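Friday, March 29, 2024
Sim notebook, Duman branch, pick-and-place

OK, so the big news first: the cube jitter is gone! Or gone enough that I stopped seeing it in the logs, which I'm counting. It was the contact stiffness I'd copied over from the old Zadosdale config back when we were still stepping the physics twice as fast. I halved the timestep again and the block just sits there like a block should. Two days on that. I could have diffed the configs on Tuesday and gone home.

Most of today went to the planner. Quick recap for Indira, who's been buried in the Clirkadville integration all week: the old task file had the arm start from the tucked pose every time, so every plan began with the same long unfolding move and the policy learned that move beautifully and not a whole lot else. I've now got the start pose sampled from a box over the table, with a yaw range on the wrist, and the planner has to find its way to the pregrasp from wherever it wakes up. First batch was 2,218 episodes overnight. The ones that failed failed in the planner, before any contact, so at least the grasp code is off the hook for now.

The failures bunch up. Plotted by start pose, they're nearly all on the side by the corner of the two walls, with the hand high up. I had the walls in the collision set with the same padding as everything else (my doing, I padded the whole static group in one line), and with that much padding the elbow has very little room back there. Sampler keeps throwing out IK solutions until it runs out of tries. I dropped the padding on the walls only, left the table alone, and reran the 40 worst seeds. All but 11 solved. I went through the leftovers one at a time in the viewer with coffee, which is slow but I always find something that way.

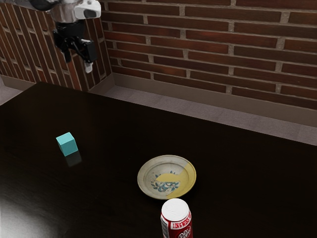 What I found this time was perception, of course. The block detector is still the dumb one, color threshold plus depth, and the tabletop material is shiny enough that the turquoise shows up a second time in the reflection right under the cube. In some seeds the blob gets stretched downward and the centroid drops, so the target pose comes out too low, and then the planner very correctly says no, I'm not putting the fingers through the table. So those were never planner failures! I'd been blaming the wrong module since lunch.

Things I tried, in order:

Raising the saturation cutoff. Works until the light gets randomized, then it eats half the real cube. Reverted.

Masking by depth, keeping only pixels above the table plane. My first go was useless, and it took me way too long to see that I was transforming the points with the camera pose from the previous reset. Fixed that, and now it behaves. The reflected pixels carry the depth of the tabletop itself, so they fall on the plane and get thrown out with a small margin.

Turning gloss down in the renderer. I did it for one run just to confirm the theory (confirmed) and put it right back. I'd like to keep the ugly lighting in, glare and all. If the detector only works on a matte table we'll pay for it later.

With the depth mask in, 8 of the leftover seeds solve. The other ones look like honest IK trouble near the joint limits and I'm fine leaving them for now.

Side note on clutter. The plate and the soda can are both in as plain collision objects. The can is using its convex hull, fine. The plate's hull fills in the well, so as far as the planner knows it's a solid puck. Doesn't matter for picking the block, but it'll matter the second we want to place anything on the plate, because the drop height comes out wrong. Needs a proper decomposition. I started one, got a pile of slivers, gave up around 5. Indira, didn't you have a script for that in the Cestirside repo? I looked under tools and under meshes and couldn't find it.

Also renamed "approach_z" to "pregrasp_offset" everywhere because it hasn't been purely along z for months. If your branch breaks on Monday, that's me, sorry. Just pull and rebuild the task file.

To do:
- rerun the full overnight batch with the depth mask on and wall padding down
- log the detected centroid next to the ground truth one in every episode (why don't we already do this??)
- separate "planner said no" from "target was garbage" in the failure codes
- plate mesh
- ask if the June demo still wants the placing task or only the pick

Batch is queued, fans are already loud. Heading out.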